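Filtetti Book Swap - Frequently Asked Questions

What is the swap?

It's a shelf-to-shelf book exchange that runs all year, and we love it more every season! You bring books you've finished, you go home with books you haven't read yet. Last June we passed along 2208 of them, from beat-up mysteries to big old gift editions.

How many books can I bring?

Up to 40 per household on any visit. If you're clearing out a whole house, write to Ignacio Greenberg first and he'll set up a drop-off time for you.

Do I have to bring one to take one?

No! Take what you'll read. Plenty of people come for months before they bring anything in, and that's fine with us. 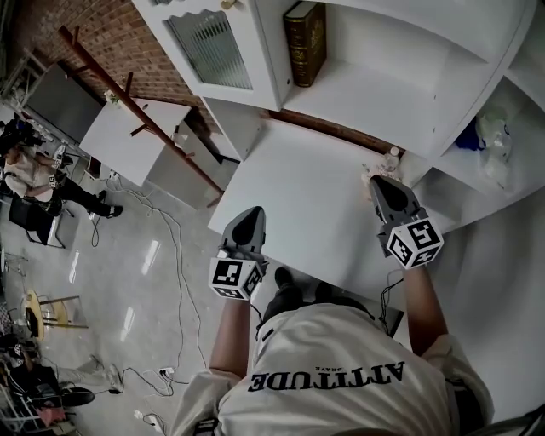
Su-bin Um: Can I put my name down for a title, or is it all luck? I've been hunting for the second half of a sea trilogy since last year.

Yes, you can. Add it to the wish list by the front desk (title and author, please) and we'll hold it for 37 days once it turns up.

What condition do books need to be in?

Clean, dry and with all their pages. Notes in the margins are welcome - some of us go looking for them. No mold, please, and no loose covers.

Do you take older hardcovers and collections?

Yes, please! Story treasuries and classics with gold on the cover go fast, and kids love them as much as grown-ups do.

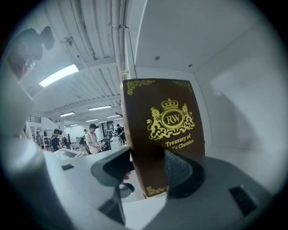
Can I swap by mail?

Only inside the county for now. Desmond Obi packs the parcels and the limit is five books each.

Page updated March 23, 2021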